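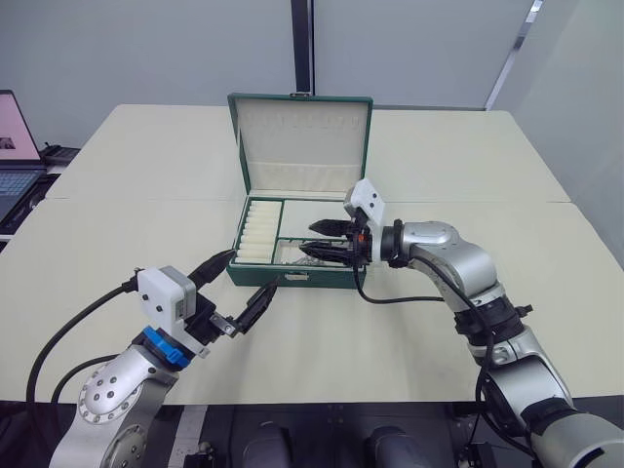 칸이 나뉜 녹색 보관함. 안쪽은 크림색으로 마감돼 있다.

소형 보관함 안감 교체, 접착보다 재단이 먼저다

Dinsa는 장신구와 소형 부품용 보관함의 안감을 수리하는 공방이다. 신규 제작은 하지 않고 안감 교체, 칸막이 재부착, 경첩 보정만 맡는다. 연간 처리량은 300건을 넘는다. 공방 운영자를 작업실에서 만나 수리 공정과 재료 선택 기준을 물었다. 운영자는 이름을 싣지 않는 조건으로 인터뷰에 응했다.

의뢰가 가장 많은 항목은 바닥 안감의 들뜸이다. 원인은 대체로 접착제의 노화와 습기다. 운영자는 "접착제가 굳어 가루가 되면 천은 멀쩡해도 판지에서 떨어진다"며 "사용자는 천이 낡았다고 생각하고 가져오지만 천을 그대로 쓸 수 있는 경우도 많다"고 말했다. 이때는 천을 떼어 뒷면의 잔여물을 긁어내고 같은 자리에 다시 붙인다. 비용은 전체 교체의 절반에 못 미친다.

전체 교체로 넘어가는 기준은 변색이 아니라 탄성이라고 한다. 손가락으로 눌렀다 뗐을 때 충전재가 돌아오지 않으면 교체한다. 폴리우레탄 폼은 시간이 지나면 분해되면서 점착성을 띠고, 이 상태에서는 위에 덮인 천까지 오염된다. "폼이 끈적해진 함은 부분 수리를 받지 않는다. 남은 폼이 새 천으로 배어 나온다." 대체 충전재로는 폴리에스터 솜과 폴리에틸렌 폼을 쓴다. 솜은 뚜껑 안쪽에, 폴리에틸렌 폼은 하중을 받는 바닥에 넣는다.

천은 Tollix의 기모 원단을 주로 쓴다. 재단할 때는 기모 방향을 먼저 표시한다. 같은 천이라도 방향이 다르면 색이 다르게 보이기 때문이다. 운영자는 "칸이 여러 개인 함에서 한 칸만 방향이 틀리면 바로 드러난다"며 "재단지에 화살표를 그리지 않고 시작한 작업은 대개 다시 하게 된다"고 했다. 시접은 바닥판 기준 사방 2밀리미터를 더 둔다. 이보다 크면 모서리에서 천이 겹쳐 판이 들어가지 않고, 작으면 판지 단면이 보인다.

접착제는 수성 계열만 쓴다. 용제형은 초기 접착력이 좋지만 밀폐된 함 안에 냄새가 남고, 은제품의 변색을 앞당길 우려가 있다는 것이 그의 설명이다. 도포는 판지 쪽에만 한다. 천에 바르면 기모 사이로 올라와 얼룩이 된다. 도포 후에는 누름판을 올려 하룻밤 둔다. 작업실 온도는 26도를 넘기지 않는다. 그 이상에서는 표면이 먼저 말라 가장자리 접착이 약해진다고 한다.

칸막이는 별도 공정이다. 오래된 함은 칸막이가 바닥 안감 위에 얹혀 있는 구조와 바닥판에 홈을 파서 끼운 구조로 나뉜다. 전자는 안감을 갈 때 칸막이를 모두 들어내야 하고, 후자는 칸별로 작업할 수 있다. 운영자는 구조를 확인하기 전에는 견적을 내지 않는다. "사진만 보고 금액을 말해 달라는 요청이 많은데, 홈이 있는지 없는지는 안감을 들춰 봐야 안다."

반지 칸의 롤은 수리비 문의가 따로 들어오는 부분이다. 롤은 심재에 천을 감아 만들며, 틈이 벌어져 반지가 고정되지 않는 경우가 대표적인 고장이다. 심재의 지름을 키우는 방법과 롤을 하나 더 넣는 방법이 있는데, 운영자는 전자를 권한다. 롤을 추가하면 칸막이가 바깥으로 밀려 접착면에 하중이 걸린다.

경첩과 걸쇠는 부품 수급이 문제다. 규격품이 단종된 경우가 많아 Pundow의 범용 경첩을 깎아 맞춘다. 나사 구멍이 헐거우면 목심을 박고 다시 뚫는다. 기존 구멍에 굵은 나사를 쓰는 방식은 얇은 벽체가 갈라져 쓰지 않는다. 뚜껑이 뒤로 과하게 젖혀지는 함에는 안쪽에 멈춤 끈을 단다.

공방은 지난 5월 Drandine 상가 2층으로 옮겼다. 작업 공간은 39제곱미터다. 이전하면서 재단대와 접착대를 분리했는데, 천 먼지가 접착면에 앉는 불량이 줄었다고 한다. 재료 창고에는 제습기를 따로 두었다.

가정에서 할 수 있는 관리에 대해서는 말이 짧았다. 물티슈는 쓰지 말고, 먼지는 부드러운 솔로 기모 방향을 따라 쓸어낸다. 장기간 쓰지 않을 함은 비운 상태로 뚜껑을 닫고, 장마철에는 가끔 열어 환기한다. 방습제는 안감에 직접 닿지 않게 종이로 한 번 싼다. 시판 안감용 스프레이 접착제에 대해서는 "한 번 뿌린 함은 떼어내는 데만 하루가 걸린다"고 답했다.

의뢰는 방문 접수만 받는다. 접수 시간은 오후 2시부터이며, 함은 내용물을 모두 비워 가져가야 한다.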